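Snack box, finally

Right, quick one. Kettle's on and I've got till half four before I need to be out the door.

So the snack situation. I said in March I'd sort it and then didn't, and then the order from Sundard turned up on top of what was left from the last lot and there was nowhere to put any of it. Crisps in the sock drawer. Crisps behind the door. One bag under the pillow, which I'm not discussing.

Cleared the little white table in the bedroom this time, tipped everything out and started picking through one by one. Rules, such as they are: anything past its date goes, anything I bought for the packet and will never eat goes to the Clornside swap shelf, everything else in the box. Potato crisps first as they're the ones that get crushed.

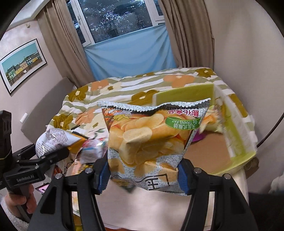 Upside down, sorry not sorry. 0g trans fat though!!

I do love a packet that tells you something on the back of the seal. Half the fun of the imported ones is working out what you've bought. My reading of Chinese is still rubbish (74 days on the app, can order tea, can't do much else) but 膨化食品 I know now, puffed food, it's on loads of them. You start to recognise it the way you recognise "best before".

Cost, for those who asked last time. The Sundard order came to 2734 in points, not money, I'd been saving them up since forever. Postage on top. Was it worth it? For the flavours yes. For the amount of air in the bags, no. Someone should do a study.

Anyway the sorting. Tried by flavour, gave up. Tried by size, better, big ones standing up along the back of the box and the little ones shoved down the gaps. By colour looks lovely for one evening and then you eat the yellow ones and it's ruined. What works for me is by how soon they need eating, front to back, and no cheating.
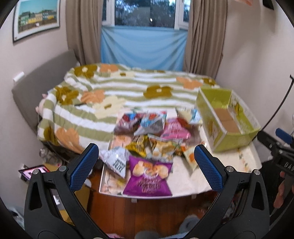
The green box is old, flowers nearly rubbed off the outside, and I nearly replaced it. Looked at the Plirnska ones with the lids. Nice, but the lid means you can't see in, and if I can't see it I forget I own it and order more. Thats how we got here. So the old one stays. Bit of a wipe, bit of cardboard in the bottom for the crumbs, done.

Things I'd do differently:
Start with the table clear, not half clear.
Don't do it hungry. Obviously.
Pen for the dates. The printing on the foil is tiny and it's always in the crease.
Sweet stuff in a seperate tub, otherwise everything tastes faintly of prawn.

Still to do is the Radu tin, which has the biscuits and I think some noodles and possibly a candle. That's a job for another evening. It lives on top of the wardrobe and I need the step, and the step is holding the landing window open.

Oh and the blog went past 1269 visits last month, mostly people looking for how to fold a crisp packet shut without a clip. Post is still up. Fold the corners in, roll down, flip the corners back over. Works on the foil ones, not so well on the paper sort.

Tea's gone cold. Off out. Will report back on the purple ones.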